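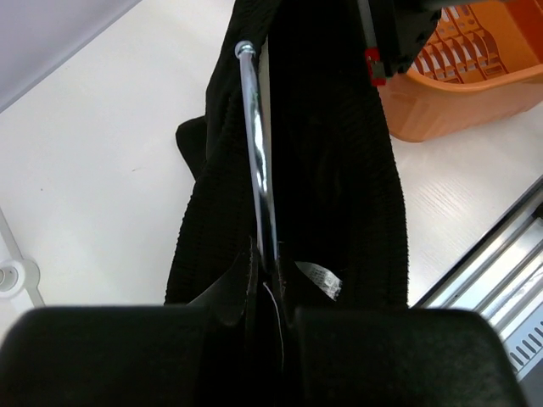

What water temperature is best for keeping dark knits from fading? Cold, on a gentle cycle, with the piece turned inside out.

I'm starting a new thread with that because the old one got so long that people keep asking it all over again. So that's the basic answer, and everything past it is where we all start fighting. Detergent, vinegar, hanging vs. folding, whether you even need to wash a sweater more than twice a season... go ahead, let's hear it.

My own routine, for what it's worth: cold water, half the detergent the cap tells you, a mesh bag, then flat on a towel on top of the dryer (dryer off, obviously). I've had the same charcoal cardigan from Modano for years and the elbows are going but the color is still good.

— **lintroller**

---

**sock_drawer_22** wrote:

Mostly agree but I don't baby mine. Regular cycle, cold, whatever detergent is on sale. I think the dryer does way more damage than the washer ever will. I had a navy pullover go chalky along the seams and I blamed the soap for months, switched brands and everything, and then my dryer died and I had to line dry for a whole summer. No more chalky seams on anything new!

Line dry in the SHADE though. Sun is terrible for black.

---

**purl_harbor** wrote:

> whatever detergent is on sale

Nope nope nope. Anything with brighteners in it is going to make black look gray-ish over time. I use the Tromwood dark wash, the one in the squat bottle, and I can see a difference next to the stuff I washed before I found it. It isn't cheap and the smell is kind of like a new shower curtain, but it rinses out.

Also please stop wringing. Roll it in a towel and press. I will keep typing this until I die.

---

**sock_drawer_22** wrote:

I can see a difference too, between your sweaters that are old and your sweaters that are newer, lol. Did you ever wash 2 of the same thing in 2 different soaps? That's the only way I'd believe it.

---

**purl_harbor** wrote:

No, I don't buy doubles of sweaters to win arguments on here. Maybe I should.

---

**evthorpe_mom** wrote:

Can I ask about hanging? I have a tiny closet and no dresser space, so everything goes on hangers, and the ribbed ones are getting those little shoulder bumps. Is there a hanger that doesn't do that or do I have to fold?

---

**lintroller** wrote:

Fold if you possibly can. If you can't, fold the sweater in half the long way, lay it over the hanger with the hook at the armpit, and bring the sleeves and the body over the bar. Looks dumb, works great. No bumps because the shoulders aren't holding anything up.

Padded hangers help a little with light stuff. On a heavy rib they just give you wider bumps.

---

**cedarblock** wrote:

I hang all mine the normal way and I get maybe one bump out of the whole closet. A little steam and it's gone. Folding gives you a hard crease across the chest that I hate a lot more. I know this is an unpopular opinion in this thread.

---

**purl_harbor** wrote:

Crease means your stack is too tall. Put the heavy ones on the bottom and quit at five or six.

---

**evthorpe_mom** wrote:

Trying the armpit thing tonight! I did one already and it takes up almost 3 inches of rod, so we'll see how many fit. Thank you both.

Different question while I've got you. I have a dark green one that I can't tell apart from my black ones until I'm standing outside. Do I wash it with the blacks, or does green need its own load?

---

**lintroller** wrote:

With the blacks is fine once it's been washed a few times. When it's new, press a damp white washcloth on an inside seam and see if any green comes off. If it does, wash it alone until it stops. And sort your darks near a window or over something white. Navy, black and forest green all look the same under a closet bulb. 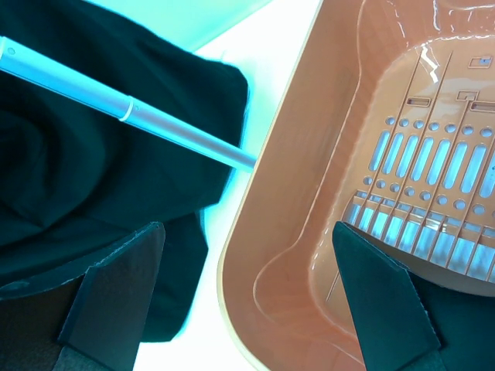 *Dark green against a white tabletop, pen lying across it.*

You get a lot more of the color that way. The folds can still go nearly black on you, so spread the thing out before you decide which pile it belongs in.

---

**cedarblock** wrote:

The washcloth test is good. I skipped it once with a bottle green scarf and had minty dish towels for a year.

What about vinegar in the rinse? My family swears it "sets" the dye.

---

**sock_drawer_22** wrote:

Finally something purl and I can agree on, I bet. It doesn't set anything on clothes you buy already dyed. It might help get leftover soap out, and soap film makes dark stuff look dull, so I can see why people think it works.

---

**purl_harbor** wrote:

We do agree. Mark the calendar. I asked about it at Vương, the alterations place I use, when I was dropping off a coat, and got pretty much the same answer plus a lecture on not putting vinegar near elastic all the time. I'd skip it and do an extra rinse.

---

**cedarblock** wrote:

Fine, extra rinse. I'm still hanging my sweaters.

---

**evthorpe_mom** wrote:

Update on the closet — armpit method is a yes for the heavy ones, and I moved the thin ones into a shoebox-type bin under the bed. The green one did leave a smudge on the washcloth, so it's getting a solo wash in the sink.

How long do you leave it soaking? The tag only says hand wash.

---

**lintroller** wrote:

Ten minutes, tops, then rinse until the water's clear. A long soak just gives the dye more time to wander off. And this was my post number 783, all of them about laundry, so make of that what you will.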